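Print this page | E-mail this page
Reading time: 4 minutes

Speaker notes: Collecting hand demonstrations for small-object tasks
Bamel project, afternoon session, Furnonthorpe

Slide 1. Title
Leave up while people sit down. Slot is 14 minutes plus questions. Skip slide 5 if the previous talk overruns.

Slide 2. What we are collecting
Short demonstrations of two-handed table work, done by people, for training a policy that will later run on a two-arm machine. No teleoperation in this set. The operator uses their own hands and wears a tracking unit on each wrist. Each demonstration is one episode: start pose, task, end pose, stop.
Define "episode" here. The Arroyo group uses the same word for a whole sitting, and their totals and ours can't be compared directly.

Slide 3. Why small objects
Our first set, Puvley, was mostly boxes and cups. Policies trained on it reached for things well enough and were poor at anything that bends. Bags, clips and thin lids were almost absent from the data. The present set has 6 task families, all with at least one item that is either soft or hard to pick up singly.
Say clearly that this is a change in what we sample. The model is the same size as before.

Slide 4. Session layout
An operator works for 50 minutes, then stops for 10. Fatigue shows up in the wrist tracks before the operator mentions it: start poses drift and grasps get slower. We tried longer blocks and threw most of the extra material away.
Objects are reset by hand between episodes. The reset is meant to be untidy. If the operator lines everything up, the policy learns the line.
Instructions are read out as one sentence. Operators are told the goal and left to choose the order of the steps. Early on we scripted the order as well, and got very even data that was of little use once an item was in the wrong place.

Slide 5. Labels (optional)
One text label per episode, plus a mark at each change of grasp. Marks are placed by a second person afterwards. Where the two disagree on which hand is leading, the episode goes in the review folder and stays out of training until settled.
Mention the label "fumble". It is kept as a normal label. We don't delete fumbles if the operator recovers within the episode.

Slide 6. Tracking
Marker patterns on the wrist units give us wrist pose from the head view. They give nothing about the fingers. Finger state is estimated separately and is the weakest part of the pipeline. Roughly a tenth of episodes fail the pose check, nearly always through a marker turned away from view for too long.
Expect a question on gloves. Answer: bare fingertips for now, and the grip on thin film was worse with every glove we tested.

Slide 7. Bag and clips

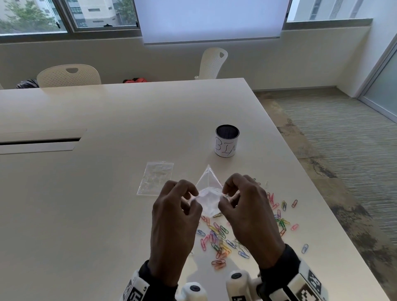

Head view, sorting table: clear bag held in both hands, coloured paperclips on the table.

Points to make while the slide is up:
- Clear film on a white table is hard for the vision side. Ask the audience to find the edge of the bag lying flat to the left of the pyramid.
- Both hands are on the same object. Contact on two sides of something soft is what Puvley lacked.
- Background is left as it is, windows included. Daylight changes over a session and we want that in the set.

Slide 8. Open problems
Counting paperclips inside a closed bag from video is unreliable, so success is entered by hand. Static makes film stick to fingers and the release point is then unclear. We have no good rule for when a release has happened.
Splits are made by session. Splitting by episode put near copies on both sides and the scores looked far too good.

Slide 9. Next
Second table at Furnonthorpe in July, different height, same objects. Label guide to be shared with Arroyo before then. Leave the contact slide up for questions.

Contact | Copyright Bamel project | Back to top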